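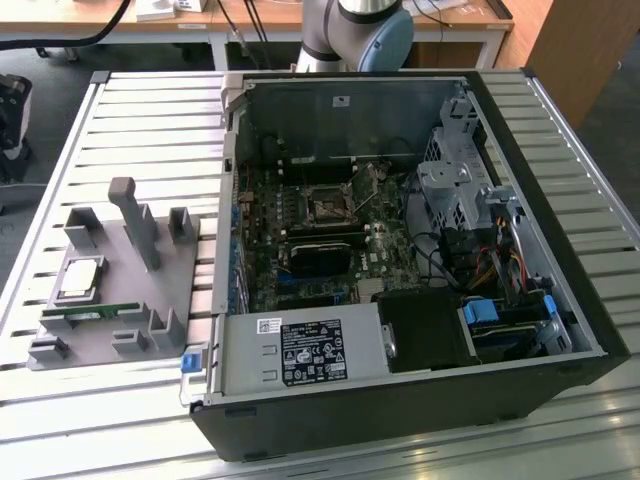 An office tower on the bench with its side panel off.

Opinion > Repair and Reuse > Desktops

June
By the Gindstead repair desk

Most offices replace desktops too early. Dratel cleared out 57 towers this spring, and the plan was to send the whole lot to scrap. I think that was the wrong plan, and I would say the same to any office doing it.

An old business tower is easy to work on. The side comes off, the power supply is a metal box you can get at, and the parts people handle most have blue plastic latches and tabs. Compare that with a thin laptop held shut with glue.

The usual argument is labor. Bagheri, the recycler in town, says sorting a machine costs more than it brings in. That may be true for a recycler. It is less true for a school that needs a computer for typing and email and has $200 to spend.

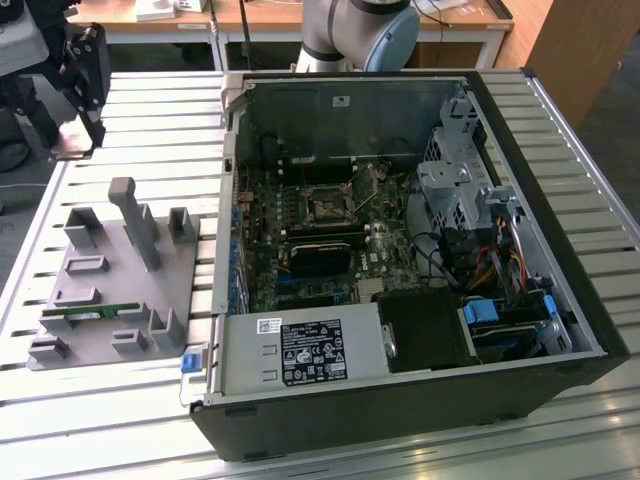 No processor in the socket, graphics card still fitted.

A tower with an empty socket still has a use. The case, the supply and the drive cage can all go toward another build – two incomplete machines often make one good one. Troniseck charges a flat fee to test parts, and I consider it money well spent.

Some machines are finished, and those should be recycled. But somebody should open the case before deciding. Dratel has agreed to hold its towers for two months while we look through them.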